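Mutby Hand Kit
Two-finger handheld grippers for sorting, folding and packing rooms

Maker: Bostlow
Sold as: single gripper or pair
In stock at: Nukbridge warehouse
Page last updated: January 2022

We started building the Mutby because people in small laundries and packing rooms kept telling us the same thing. They wanted help with the dull part of the shift, and they wanted a say in how the help worked! Someone who has folded work shirts for years knows exactly where to pinch the cloth so it drops straight, and we wanted a tool that let her show it with her own hands, at her own bench, without writing a line of code.

So that's how it goes. Your crew does the job with the grippers, the recordings go into the Kaczorowski trainer (included with every kit), and the arm on your line learns from those runs. Plan on some 1,000 runs for a soft item like a shirt or a towel. Boxes and bottles need far fewer.

What's in the kit
One or two handheld grippers, depending on what you order
Spare finger set with screws
Wrist strap, adjustable
Charging dock and cable
Kaczorowski trainer, one seat
Printed quick guide

Specs
Weight, each: 905 grams
Finger replacement: 6 screws per finger, hex key supplied
Warranty: 36 months, fingers excluded

What changes on the floor

Celina Ostrowski runs the garment room at a uniform rental shop that has used the Mutby since our first batch, and she was nice enough to go over it with us at length. The first change was the schedule. Recording is paid time and it's on the board like any other task, so the folding crew takes turns at it. Once the arm took over the plain shirts, her people moved to repairs and to the odd pieces (coveralls with broken zippers, aprons with long ties) that used to pile up until closing. "They correct it like they'd correct a new hire," she told us. "It had a bad habit with collars, so two of them sat down and did collars all morning."

There were bumps too. The first grips were too wide for smaller hands, and after an hour people's thumbs were sore. The current grip is narrower, and we still suggest short turns — swap out before your hand gets tired. Pay and job titles also came up early in that shop, and we'd say talk about both before the box is even open. People teach well when they know what their job looks like afterward.

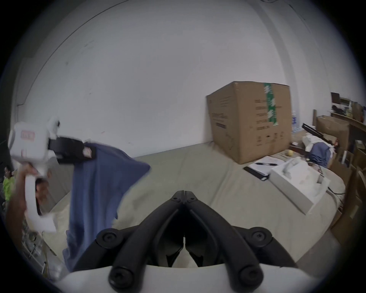
Can we start with one gripper and add the second later?
Most shops do. The single kit records one-handed jobs such as picking and placing, and the second gripper pairs from the trainer's settings page. Runs you've already recorded stay usable.

Ordering

Kits ordered now ship in February. Waldemar Zawadzka handles setup calls and will happily talk through your bench layout before you buy, so have rough measurements handy. Replacement fingers are sold in pairs from the parts page.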